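Margarida Bragança had the kettle on before I'd got my coat off, and there was a plate of shortbread on top of the proofs, which she moved aside with her elbow and then forgot. I had come to talk about *The Sepp Brothers*, her account of two wrestlers who toured fairgrounds and village halls for most of their lives, but we spent the first half hour on her knees, my train and whether a book about wrestling ought to have a wrestler on the cover. (Hers doesn't. It has a pair of boots.)

"I was told people wouldn't know what it was," she says. "Well, they can turn it over and read the back, can't they?"

The story opens in 1911, when the elder Sepp took on all comers in a tent and lost, rather badly, to a baker. Margarida found the baker's side of it in a bundle of letters lent to her by Laimutė Raudsepp, his great-niece, and she has let him tell the first chapter more or less in his own words. I said I thought it was the funniest thing in the book and she looked delighted, then a bit put out, as it's the one chapter she didn't really write.

"He goes on for two pages about the other man's ears!" she says. "I couldn't have made up those ears."

She came to the sport late. Her own wrestling amounted to 3 lessons at a club in Dravell, where Margus Rebane taught her how to fall and then, very kindly, suggested she might enjoy watching. She has been going back to watch ever since, always in the same seat by the radiator, and Margus read every match description in the book before it went to the printer. He sent back 68 corrections, most of them about feet.

"I had people standing on legs they'd already lifted. He'd draw me little stick men in the margin, and I'd sit at the kitchen table trying to put my own feet where the stick men had theirs." 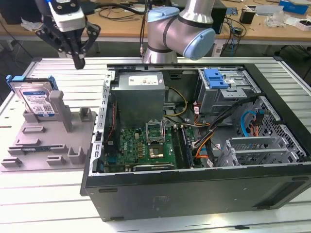
The younger brother is the one she loves, I think, and she doesn't much mind my saying so. He gave up the ring at forty and spent the rest of his days mending wireless sets, and those are lovely quiet pages, full of small screws and cold tea. Margarida types everything on an old desktop computer and is rather frightened of the inside of it, all that green board and the grey box for the power, so she asked a neighbour to explain soldering to her and took notes as though he were a champion giving up his secrets. "It's the same hands," she says. "He'd held men down with those hands. I wanted the reader to keep remembering that."

Chapter nine, about the falling-out over money, was the hardest. She wrote it from the elder brother's side, threw it away, wrote it from the younger's, threw that away too, and ended up with the two of them in a railway waiting room saying hardly anything. I asked if she knew who was in the right.

"Oh, the wife," she says straight away. "She'd kept the books for years. She knew to the penny."

Margarida turned 71 in January and has already begun something new, on a women's judo class that met above a shoe shop. She'd only tell me that there is a feud in it, and that she has been promised a scrapbook. Then she found the shortbread again and made me take two pieces for the train.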